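Where the plate handling went wrong, and what we changed

Our project began in November, when the robotics lab at Brovdale gave us bench space and the job of getting a two-armed robot to tidy up crockery. We called the control program Getora, after a good deal of friendly arguing, and we were very fond of it right up to the fault this section describes.

The table is covered in brown paper and marked out with blue tape, and Getora uses the cells to remember where it last put each item. In the run of 2000 plate moves, the first 902 went by without anything worth writing down. After that the gripper began closing too far inward on the rim, and in 56 moves the safety stop cut in before the plate had left the table. It took us an embarrassingly long time to find out why – we blamed the gripper, then the lighting, then each other (only briefly!).

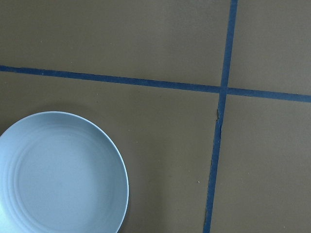
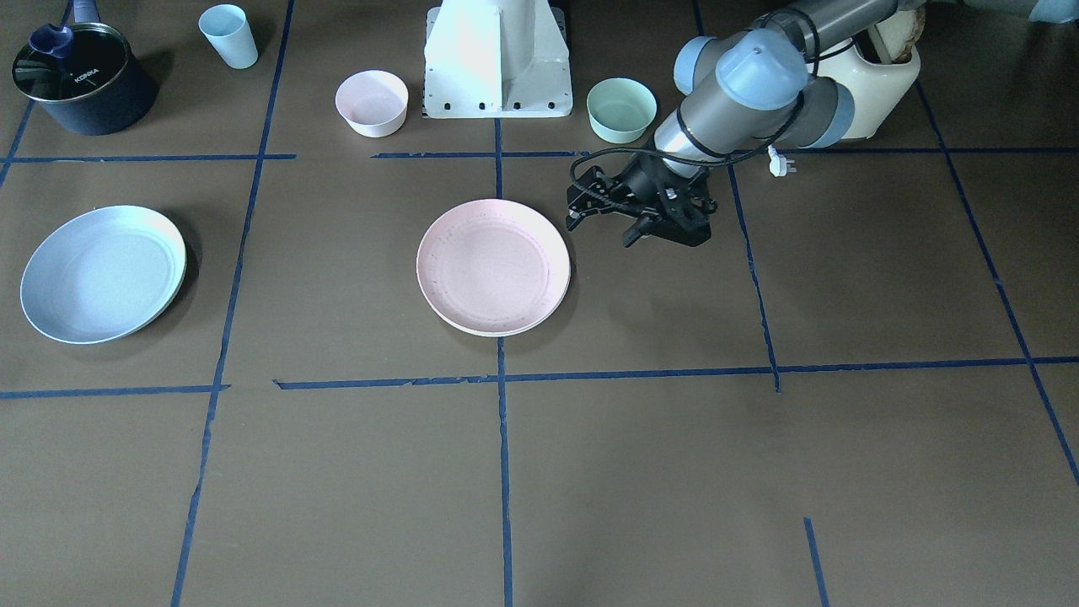
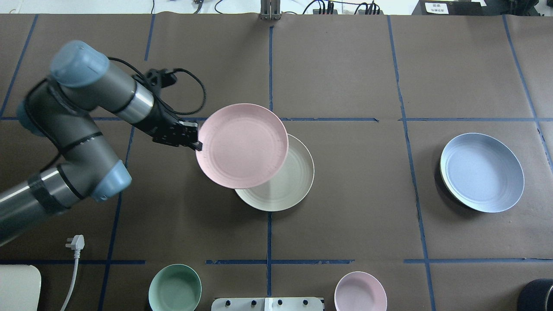
Figure 4. Plate handling on the taped table. The last picture shows the pink plate held by its rim over a cream one.

The cause was a small one in the end. Getora took its grid position from the tape edges, and where the tape had frayed it sometimes picked the wrong edge and shifted the whole cell sideways. The plate was where it should be, but the robot's idea of the plate had wandered off. The Jerska force check, which we had nearly left out to save time, caught every one of these before anything cracked, and we are very grateful to it.

We now fit each line along its full length and throw away any short stretch that disagrees with the rest. A repeat run of 1352 moves gave no stops at all, though we would still like to try it with the heavier Mocanu plates before calling the matter closed. Fresh tape would help as well, and we have asked for two more rolls.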